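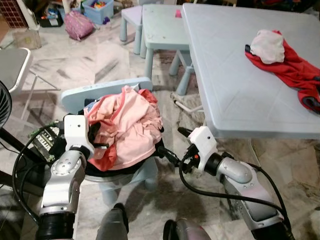
Tollow to open clothing and toy exchange in former Hollex showroom

Families in Tollow will be able to swap outgrown children's clothes, toys and small furniture at a permanent exchange from October, when Fikilness opens its first shop in the old Hollex tile showroom on Mutiso Road.

The exchange will be free to use. Parents and carers bring in items their children have finished with and take home what they need in the next size up. There are no points or tokens, and families who have nothing to bring are welcome to come and choose.

Fikilness has run pop-up swaps in Tollow for the past three years, mostly in church halls and at the library. Over that time 1164 households have signed up. The pop-ups filled quickly, and stock had to be packed away and driven back to storage after each one.

Genji Onishi, who manages Fikilness, said: "Packing up took longer than the swaps did. People would ask us for a winter coat and we knew we had one, but it was in a crate on the other side of town. Having our own rails and shelves means that if we've got it, you can see it."

The showroom has been empty for two years. Hollex has let the ground floor to Fikilness on a five-year lease at a reduced rent, and has paid for new lighting and a ramp at the front door. The ground floor will be split into clothing by age, from newborn to 12 years, with a separate area for shoes. Toys, books and nursery furniture will be at the back, next to a small seating area where babies can be fed and changed.

Isamu Ikeda, property manager at Hollex, said: "We had a few enquiries about the unit but most wanted it for storage. We would sooner see the front door in use. The exchange will bring people to this end of Mutiso Road during the day, and the other shops have told us they are pleased about it."

What can be brought in

The exchange will take clean clothing in wearable condition, including school uniform with or without a badge. Small marks and missing buttons are fine. A mending table will be open on weekday mornings, and anyone who would like to learn basic repairs can join in.

Toys should be complete and working. Children's tables, chairs and bookcases will be accepted if they are sturdy and can be carried by one person. The exchange cannot take car seats, cot mattresses, cycle helmets or anything that plugs into the mains.

Each family can bring up to 200 items a year. Larger donations, such as stock from a nursery that is closing, can be arranged by speaking to the shop first.

Opening times

The exchange will open from 9.30am to 4pm, with a later closing time of 7pm once a week for working parents. Registration takes a few minutes at the desk and requires a name and a postcode. Households already registered through the pop-up swaps do not need to sign up again.

The last pop-up swap will be held at Tollow library in September. Bags left over from it will go straight to the new shop.

Notes to editors

Fikilness is a not-for-profit organisation based in Tollow. It employs four part-time staff.

The ground floor of the former showroom measures 400 square metres.

Interviews with Genji Onishi can be arranged through the Fikilness office.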